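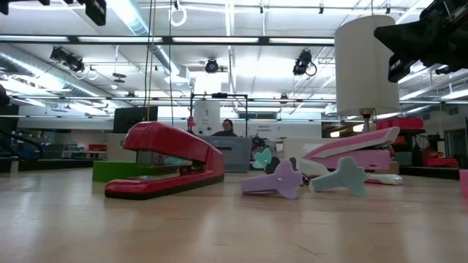

Two staplers and small plastic pieces on a worktable, with the gripper at upper right.

Stellent has recorded 3660 demonstrations of tabletop handling tasks in which an operator moves the arm by remote control, the company said on July 24, 2022. The set covers 43 tasks, staplers among them, and each run lasts up to 300 seconds.

Joint positions and gripper opening are logged with the video. Runs in which the operator drops a part are kept and tagged separately.

"Small parts take the most practice for operators," said Jianguo Xia, who leads the work. "The grip angle has to be set before contact."

Seven operators took part. A second round, using the Wuriron controller, is planned for October.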